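法官该不该由议员来挑

沃特盖特(Watgate)州议会下个月要表决一项法案,把州高等法院法官的提名权从现在的遴选委员会手里拿走,交给议会多数党。支持的人说,法官判的案子影响每个人的生活,选民对法官人选却一点发言权都没有,这不民主。反对的人说,这样一改,法院就成了议会的一个科室。两边的话我都听了大半年,我的看法是:现行办法毛病很多,应当改,但这项法案改错了地方。

先说现行办法。遴选委员会有13名委员,其中法官占五席,律师公会占四席,议会占三席,另有一席由州长指派。法官加律师一共九席,只要意见一致,别人怎么投票都没有用。过去这些年里,大部分人选就是这么定下来的。委员会开会不公开,没有记录,落选的人不知道自己为什么落选,当选的人也不必向公众说明自己对法律的基本看法。

这种安排的后果可以从人选上看出来。高等法院现任法官多数出自首府的几家律师事务所和同一所法学院,来自北部各县的很少,做过公设辩护人的更少。我不认为出身决定判决,但一个法院的人经历太相近,遇到土地、灌溉、宗教学校这类案子,往往看不到争议的另一面。三年前的斯塔西夫(Stasiv)水渠案就是这样。判决书写得很长,引了许多先例,对沿渠农户几十年来怎样分水却只用了半页。农户输了官司,到今天还有人认为法官根本没弄懂他们在争什么。

所以保守派议员对法院不满,有正当的理由。自由派的朋友常把这种不满说成是对司法的攻击,我不同意。批评法官怎样产生,跟攻击法官是两回事。一个掌握公权力的机构,如果它的成员主要由自己人挑选,外面的人提出疑问是很自然的。

问题在于法案给出的办法。按照草案第二条,今后高等法院出缺,由议会多数党党团提出一名人选,司法小组举行一次听证,然后全体会议以简单多数通过。少数党没有提名权,也没有任何拖延的手段。遴选委员会保留下来,但只出具“参考意见”,议会可以不理。

简单多数在这里是关键。本州议会过去四届里换过三次多数党,每次换手都只差几席。如果谁占多数谁就能独自决定法官,那么每一届都会往法院里送自己人,下一届再送另一批。今天拥护法案的人应当想一想,两年以后如果坐到对面去,他们愿不愿意把同样的权力交给对手。我问过几位支持者这个问题,得到的回答大多是“到时候再说”。

邻近的科米亚(Komia)走过这条路。那里改制之后,第一届议会任命了四名法官,第二届议会嫌人数不够,把法院扩大了两席,第三届又改了退休年龄,让其中两位提前离任。法院的判决在几年之内反复了好几次,有关集会许可的规定变了又变,市政府的法律顾问说他们每年都要重写一遍内部手册。律师收费倒是涨了。科米亚的选民并没有因此更信任法院,两派选民只是轮流不信任它。

支持者会说,科米亚是小地方,党争一向厉害,不能拿来比较。这话有一部分道理。不过沃特盖特的党争也不见得温和。去年为了一个县级检察官的任命,议会吵到凌晨两点,最后有议员把议事规则摔在了桌上。把高等法院的席位放到同一张桌子上,我看不出气氛会更好。
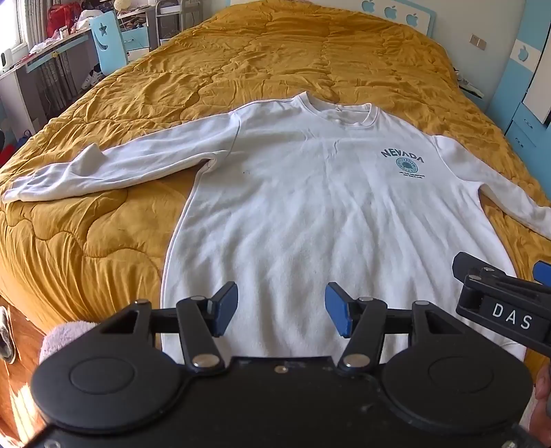
如果法案不通过,现行的遴选委员会是不是就可以照旧运作?

照旧运作不是好的选择,委员会的组成和议事方式都需要修改,只是修改时应当保证任何一方都不能单独决定人选。

具体怎么改,我有几点主张,都不新鲜,别处有人试过。

一是减少法官和律师公会的席位。五加四可以改成三加三,空出来的三席交给各县轮流推举,不要求是法律界人士。有人担心外行看不懂判决书。委员会的工作是看人,看他的经历、品行和处事,这些事情一个做过多年学校校长或者合作社经理的人完全可以胜任。专业能力由法官和律师委员来把关,他们还有六席,足够了。

二是提高通过的门槛。现在七票就能定下人选,应当改为九票。九票意味着法律界的六席不能自己说了算,议会和州长的四席也不能,必须互相商量。这样选出来的人可能在两边看来都不是最理想的,但两边都能接受。法官这个职位,能被输掉官司的一方接受,比被赢的一方喜爱重要得多。

三是公开。候选人名单应当在表决前四十天公布,让公众有时间提意见。候选人应当到会公开回答问题,谈他怎样看待成文法与判例的关系,怎样看待法院推翻议会立法的权力。他不必预先表态某个案子怎么判,也不应该表态。委员会表决以后,应当写明理由,哪怕只有两页纸。

四是任期。现在的高等法院法官可以一直干到七十五岁,有的人一坐就是三十年。每一个空缺都显得性命攸关,两派争得那么凶,跟这一点有很大关系。如果改成十五年一任,不得连任,空缺会按固定的节奏出现,哪一届议会和哪一任州长都能参与几次,输一次也不至于觉得输了一代人。

这几条里面,阻力最大的是第一条。律师公会上个月发表声明,说减少席位会“损害遴选的专业性”。公会收到了848名会员的联署。我读了声明全文,没有看到它解释为什么九席是专业的,六席就不专业。公会为会员的影响力说话,无可厚非,但公众不必把这种影响力当成司法独立本身。

法院自己的态度也值得一说。首席法官在年度讲话里把任何改动遴选办法的提议都称作“危险的先例”。我觉得这样讲对法院没有好处。法院的威信要靠判决来维持,也要靠人们相信法官是经过正当程序选出来的。如果程序有明显的缺陷,法院又不许别人谈论,时间长了,人们就会去支持更激烈的办法。眼下这项法案能得到这么多人支持,跟过去十几年里每一次温和的改革都被挡回去有直接的关系。

星期六我去听了北部农业区的一场公开讨论,地点在一所中学的礼堂。主持人让支持法案的人举手,举手的大约有一半。随后又问,如果法官由各县代表、法律界和议会共同推选,表决过程公开,愿不愿意接受,举手的人明显多了。这当然算不上民意调查,不过它跟武尔蒂斯(Vultis)研究所春天的那份调查方向一致。那次访问了2,336名登记选民,多数人认为现在的法官遴选不够透明,同时多数人也不赞成由单一政党决定人选。两个意见放在一起并不矛盾。议会里的两派各取一半来引用,听起来才像是矛盾的。

还有一种反对意见来自相反的方向,认为索性由选民直接投票选举法官。我对此有保留。高等法院的案子专业而琐碎,多数选民没有时间去了解候选人,竞选又要花钱,钱大半会来自经常打官司的公司和律所。一个法官刚收了某家水务公司的捐款,转过头就要审它的案子,当事人心里怎么想可以料到。我在别的地方旁观过这样的选举,竞选广告里几乎不谈法律,谈的是谁对罪犯更狠。

回到法案本身。草案里有两条我是赞成的,一条要求法官每年公布财产申报,一条要求法院在听审结束后限期内作出判决。这两条与提名权没有关系,完全可以单独成案,估计两党都不会有多少人反对。把它们跟第二条捆在一起表决,是想让反对提名办法的人背上反对财产公开的名声。这种做法在议会里很常见,我仍然认为不妥。

议员们表决之前还有几个星期。少数党提出的修正案目前只有一条,就是删除第二条,等于什么都不改。我希望他们能拿出一个像样的替代方案来。光是说“保卫法院”,说服不了北部那些觉得法院从来没有听过他们说话的人。多数党里面也有几位议员私下承认简单多数门槛太低,如果有人提出把门槛提高到三分之二,他们未必会投反对票。

司法小组的公开听证定在下个月上旬,上午九点开始,登记发言的截止时间在前一天中午。书面意见可以寄到议会秘书处,每份不超过三页。我已经寄了一份,内容跟这篇文章大致相同,多附了一张委员会席位的对照表。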